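Laundry Corner Gallery: Darks Day, a Good Basket and a Chair in the Right Place

6 min read
1,598 shares | 26 comments
Print | E-mail

Welcome back to the laundry corner! I've been promising this gallery since the airing cupboard pages went up in March, and I'm so pleased to have it ready at last. It's a small one, all about front-loaders and the bits and pieces that live beside them, and I have gone on at some length between the pictures (you know me by now).

I love a washing corner. I grew up in a house where the machine lived in a cold outhouse and you had to put your wellies on to get to it, so any machine I can reach in my socks still feels like a treat. A door that swings right back, a basket at the proper height, a bit of elbow room, and I'm happy for the whole morning.

Wednesday is darks day with us. Black jumpers, black leggings, the school trousers, the apron from my Saturday job, all of it goes in together and none of it goes in with the towels. I used to be terribly slapdash about this and ended up with everything looking as though it had been rolled along a sheep. Towels shed. Black cotton collects. Keep them apart and you can throw your lint roller in a drawer and forget about it for weeks.

Floor level

The floor gets a look before anything else. Socks fall here, and so do hankies and the little plastic collar stiffeners, and I like to do a sweep with my eyes before I start and another when I've finished. 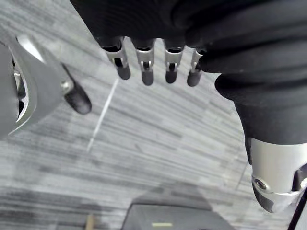
Rehema Kioko wrote to ask whether it is really worth turning black things inside out, as she has been doing it for years without ever knowing what it was for, and she added that she does up all the zips as well but leaves the buttons undone.

Yes to all of it, Rehema! Inside out means the rubbing happens on the side people don't look at, so the outside stays darker for longer. Zips up, so the teeth don't chew on the thing next to them. Buttons undone is right too, especially on shirts, where a fastened button pulls at its hole all the way through the spin. I'd add hoods to the list. If there's a drawstring, tie a loose bow in it first, or you'll be fishing one end out with a safety pin on a Sunday night.

A few more things I do with darks, in no particular order:

Cool wash, liquid detergent. Powder is lovely for whites but I've had too many chalky streaks down the front of black tops. I measure the liquid with the cap from an old Griltus bottle, the one with the lines you can feel with your thumb, and I would be lost without it.

Half a load more often. A crammed drum can't rinse properly. I leave enough space to get my whole hand in above the clothes, and if I can't, something comes out and waits for next time.

Check the pockets, and then check the pockets again. Tissues, obviously, but also hair grips, bus tickets, half a biscuit. My best ever find was a folded letter from my aunt which had come through a complete cycle and was still perfectly readable.

No fabric softener on sports things. It sits in the cloth and then they never feel quite fresh.

Save 60 degrees for the towels and the bedding. I do those on a separate day and finish with the door open to let the drum air, which the machine seems to like and which I certainly like, because nothing spoils a wash like that pondy smell.

While I'm on smells, the rubber seal! Please wipe your seal! Run a cloth round the fold after the last load of the day, right down into the bottom where the bits collect. It takes a moment and it is oddly satisfying. I use an old flannel cut into quarters and keep one piece tucked near the machine so that I've no excuse.

Basket height

Now for my great enthusiasm, which is putting the basket on a chair. I'm evangelical about this. For years I had mine on the floor and bent down twice for every armful, once to the drum and once to the basket, and by the third load I was walking like a question mark. Then one day the floor was damp, I plonked the basket on a kitchen chair, and I have never gone back. You come up from the drum, turn, drop, and that's your bending halved.

The chair wants to be sturdy, with a flat sort of seat, and close enough that you don't have to take a step. I put mine on whichever side the door doesn't open towards. It sounds like such a tiny thing, but if the chair is on the hinge side you are forever reaching round the glass with dripping sleeves, and you'll catch your elbow on it as well. 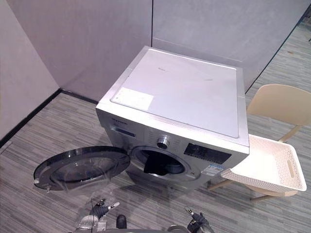

Door wide open to the left, basket up on its chair to the right, and something black hanging over the lip of the drum.

I could look at that arrangement all day! The cream chair with its curved back is just my cup of tea, and those slim splayed legs are so pretty beside a big square machine. And a basket with little square holes all over the sides is the sort I always recommend. Air gets through it, it's light to carry, and you can rinse it under the shower when it gets dusty. Solid tubs have their place (hand washing, muddy boots, bathing the dog) but for carrying clothes about I want holes.

Handles are worth a word too. I like an oval cut-out that my whole hand fits through. Thin wire handles dig in by the time you've reached the top of the stairs, and rope ones look gorgeous and go grey in a month. My own basket is a Plukow that I bought from the ironmonger's when I moved here, and it has been sat on, stood on and once used as a goal. Still in one piece.

Unloading darks

Take things out one at a time. I know, I know, it's much quicker to haul the lot out in one great bundle, but a sleeve always stays behind and wraps itself round something, and then you've dragged a cuff across the floor. I lift each thing, give it one sharp shake, and lay it in the basket more or less flat. Heavy things go at the bottom. When I get to the line they come off the top in the right order, the light tops first and the jeans last.

Spin the drum by hand before you walk away! Give it a full turn and look up at the roof of it. Black socks on the top of a dark drum are invisible until you put a white wash in, and then you have grey pillowcases and a lot of regret. Kasun Jayawardena sent me a lovely tip for this, which is to keep a small torch by the detergent. I've done it ever since and I've rescued more socks than I care to admit.

For drying, I hang black things in the shade where I can, still inside out. Strong sun is marvellous for sheets and a bit cruel to black cotton. Indoors, I use the Wickramasinghe airer, the tall folding one with the wide gaps between the rails, and leave a rail free between jumpers. A thick one can take up to two days in our back room in winter, and there's no hurrying it, though turning it over at bedtime helps.

Send me yours

I would dearly love to see your own corners, however squashed. Cupboards under the stairs, machines in bathrooms, baskets on stools, baskets on top of other baskets, I want them all. The airing cupboard gallery brought in 1,020 messages, and I'm still working my way through them with a pot of tea each evening, so do be patient if you haven't heard back. The next page will be about pegs, including my full and frank opinion of the Worer spring peg, and I've already had to cut it down twice.

Print | E-mail
26 comments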